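Home | Posts | Workshop Notes | About | Contact

I have been meaning to write up the open day at Ornau since December, and every time I sat down to do it I ended up talking about the drive over instead (20 minutes behind a gravel truck, if you must know). So, the robots. They run their open days out of an ordinary house, which I loved straight off, and you walk in past the coats and somebody hands you a gripper.

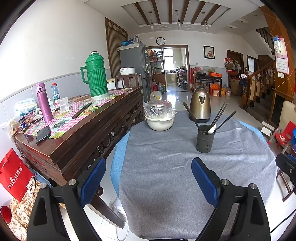
Teaching by hand is the part I had come to see. You hold the tool yourself, squeeze, and the two fingers close, and all of it gets saved so that a robot arm can learn the job later on. I had pictured a lab with colored blocks. What they had was a round dining table with an electric kettle on it, a covered bowl, and a utensil holder with a white spoon and some chopsticks fanned out of it, and I thought, well, that's my house on any given evening! The blue pads on the fingers have more grip than I expected, though my wrist was complaining long before my turn was up. They told us they want 600 good tries at each chore before they train anything, and I managed 20, of which I'd be proud to show you maybe three.

The chopsticks were the favorite chore by a mile. They are skinny and they roll, and you have to come at them a good deal slower than feels natural. I kept wanting to use my other hand. A lady next to me had the knack right away and said it was like picking up knitting needles with salad tongs, and after that I did a little better too.

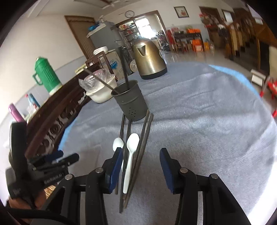

Chopsticks and two white spoons at the gripper, with the holder just behind.

We got to ask questions afterward over tea, and I asked far too many. I'd still like to know how the arm copes with a different table, and they promised to cover that at the next one, over in Plostley. I've already put my name down.

Recent posts
The Montoya bread oven, one year on
A rainy afternoon at the Tastport boat museum
My 73 jars of plum jam
Fixing the porch light (again)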